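Notizen zum Vortrag, Teil 2: Wahrnehmung und Greifplanung in Dremar
Treffen in Plunau, August 2018

Beginn bei Minute acht, nach der Folie mit den drei Prozessen. Langsam sprechen. Das Wort "Tiefenbild" bitte nicht mit "Tiefenkarte" mischen, ich mache das immer.

Erinnern: Dremar ist unsere Planungssoftware, Nava ist nur die Schicht für die Wahrnehmung. In Skiltitz hat man mich zweimal gefragt, ob es dasselbe ist. Nava schickt Objekte mit Lage und Unsicherheit, Dremar macht daraus Bahnen für beide Arme. Der Regler läuft getrennt mit 500 Hz und wartet auf niemanden.

Nächste Folie zeigen und kurz Pause machen.

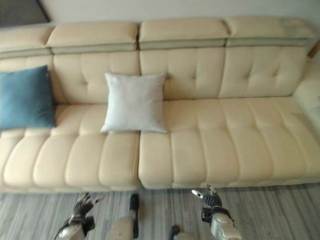
Die Segmentierung war im ersten Halbjahr unser größtes Problem. Unser Datensatz hat 709 Aufnahmen aus Wohnräumen, davon haben wir 167 von Hand korrigiert. Ein blaues Kissen auf hellem Leder findet Nava fast immer, das weiße in der Mitte ist der schwere Fall: wenig Kontrast, und es steht genau über der Naht zwischen zwei Lehnenteilen. Die alte Version hat hier eine Kante des Polsters als Kante des Kissens genommen. Dann plant Dremar einen Griff, der sauber aussieht und an der falschen Stelle liegt. Seit der neuen Version gewichten wir das Tiefenbild stärker als die Farbe.

Hände im eigenen Bild: Wir maskieren sie aus dem Gelenkmodell, nicht gelernt. Wenn die Kalibrierung am Kopf schlecht ist, bleibt ein Rand von den Fingern stehen und wird zum Hindernis - dann findet der Planer keine Bahn. Fehlermeldung auf der Folie vorlesen.

Zahl für die Planung: Zeitlimit 400 ms, danach nimmt Dremar die letzte gültige Bahn. Falls jemand nach zweihändigem Greifen fragt: kommt im November, vorher nichts versprechen.

Danach Wechsel zum Werkzeug für die Protokolle. Terminal schon vorher öffnen, Schrift groß stellen.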